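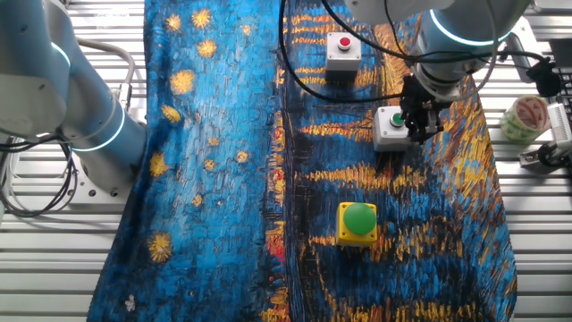
## Keeping the dark: an interview with Sanaa Fawzy on the Carness night lighting policy

Carness adopted its night lighting policy in November, after two winters of consultation with residents, harbour users and the owners of the larger buildings along the front. The policy sets the hours and colour of public lighting in the town and gives advice to private owners. Sanaa Fawzy, who led the work for the council, spoke to the Civic Review in her office above the harbour.

Ms Fawzy came to the post from street maintenance, and says that this shaped her view of the task. "My first years here were spent answering complaints," she said. "Half of the callers wanted a lamp mended and the other half wanted one taken away. Quite often it was the same lamp."

The first proposal, drawn up before her appointment, would have switched off all lighting in the residential streets at midnight. It was withdrawn following objections from shift workers at the fish market, several of whom walk home in the early hours. Ms Fawzy regards the withdrawal as correct. "A rule of that kind treats everyone as though they were in bed," she said. "I would have objected to it myself."

The policy as adopted lowers the lamps by stages. Main routes remain lit throughout the night at a reduced level, and the side streets are dimmed further. The steps down to the ferry slip are left at full brightness at all hours, a condition on which the harbour office insisted.

Asked which part of the policy had been hardest to agree, she named the colour of the light. The older lamps gave an orange glow that many residents had grown up with, and the first replacements were a cold white. "People said that their own street looked like a car park," she said. "We had letters about curtains. We had one very good letter about the colour of a hedge." Warmer lamps have since been fitted in 16 streets, and the remainder will be changed as the existing units fail.

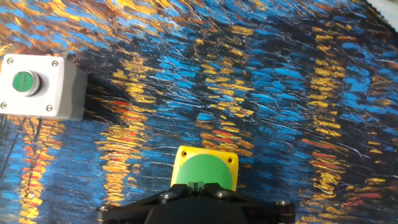

Reading time: 7 minutes

## Residents and the harbour front

The council's survey of residents was carried out by Jovita Tovar, who trained as a nurse and now works on public health for the district. Her report gave particular attention to sleep. Ms Tovar told the Review that she had been cautious in drawing conclusions from it.

"Residents told us how they slept, and we wrote down what they told us," she said. "I can say that lamps close to bedroom windows were mentioned again and again. I cannot say how much of anyone's poor sleep was owed to the lamp and how much to the neighbours, or the gulls."

Her report led to the fitting of shields on lamps that stand near upper windows. A resident may request a shield by writing to the council, and there is no charge. Ms Tovar would have preferred a wider programme, with shields fitted as a matter of course, and said so in her evidence. Ms Fawzy acknowledges the disagreement. "Jovita is right in principle," she said. "I had a budget to keep to."

The harbour front presented a separate difficulty. The Brisa Hotel has long floodlit its façade, and the owners were at first unwilling to alter an arrangement that they considered part of the character of the town. Fidel Retamal, who manages the hotel, attended the public meetings and spoke against the draft. He has since agreed to turn off the floodlights at 11 p.m. outside the summer season.

"I was asked to stand on the far side of the water and look back," Mr Retamal said. "The hotel was so bright that the church beside it had disappeared. I had never seen it from there at night." He remains opposed to any compulsory rule for private buildings, and intends to say so again when the policy is reviewed.

For Ms Fawzy, the reflections in the harbour were among the few matters on which all parties agreed. Residents wished to keep the long bands of yellow on the water, and the fishing crews were content provided that no lamp shone directly towards the entrance. The new fittings on the quay point downwards and are shaded on the seaward side.

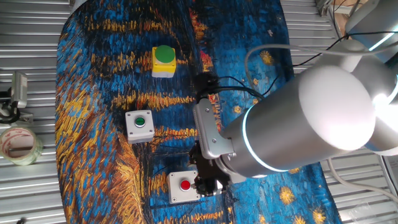 *Push-button boxes on a cloth printed in the manner of Van Gogh's night skies.*

## What remains to be done

The policy does not cover advertising signs, which fall under separate rules, nor the sports ground, whose lights may be used for matches until 10 p.m. Both were raised in the consultation. Ms Fawzy expects the sports ground to be the next subject of discussion, and has asked Kerubo Koech, who represents the clubs, to set out their needs in writing before any draft is prepared.

She was asked, finally, whether she had noticed a difference on her own walk home. "I live on a main route, so my street has changed very little," she said. "My sister lives up by the reservoir. She rang to tell me that she had seen the Milky Way from her back step, and then she asked when somebody would be coming to mend the pavement."

Requests for lamp shields should be addressed to the lighting office at Carness Town Hall.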